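How do people stay safe near a robot arm?

A robot arm is strong, and it does not feel sorry when it bumps you. For this reason every place that works with robot arms must have rules. Some rules are for the people and some are for the robot.

Murali Nambiar teaches the safety lesson at the Restham workshop. His first rule is easy to remember: when the arm has power, your hands stay away from the table. If you want to fix something, you first ask for a stop, and you wait until the person at the controls says "stopped" in a loud voice.

The second rule is about speed. At Restham the arm may move at most 195 millimeters in one second. A child who walks to school is much faster than this!

The third rule is about the things the robot picks up. Soft toys and balls are good for practice. Nothing may be heavier than 500 grams, and glass is not allowed.
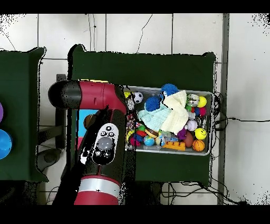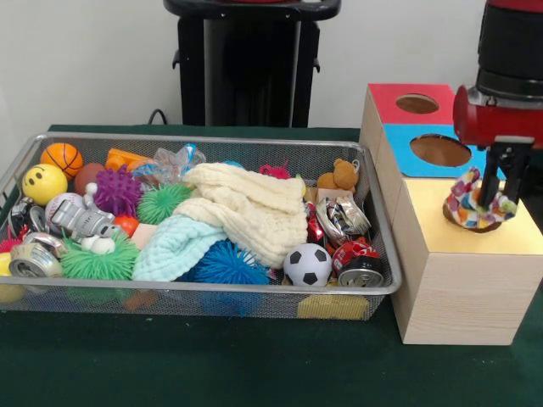
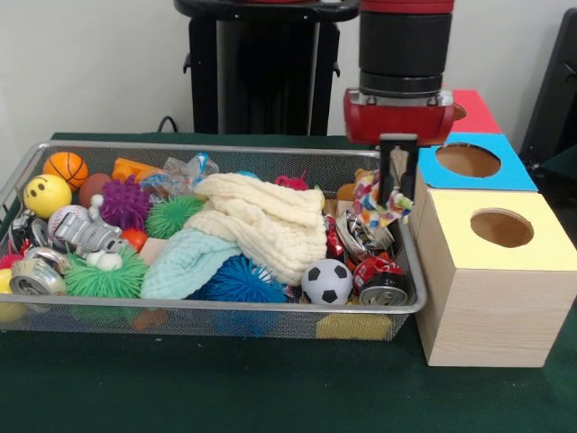 Robot arm at work with a container full of toys and other things.

Can you find the smiling yellow ball? It is in all three pictures.

Robots also need a rule for squeezing. The two fingers of a gripper must hold a toy hard enough to carry it, but they should not crush it. People choose a limit for the force and write it down. The next team can then use the same limit and does not have to guess.

There is also a big red button, which is called the emergency stop. Each new helper must press it one time on the first day, for practice. Eulalia Salinas, who wrote the rule sheet in February, checks the button every morning before the work begins. If it does not work, the robot stays off, even when many people are waiting for it.

Try it at home: write three safety rules for a robot that puts away your toys. Which rule would you put first?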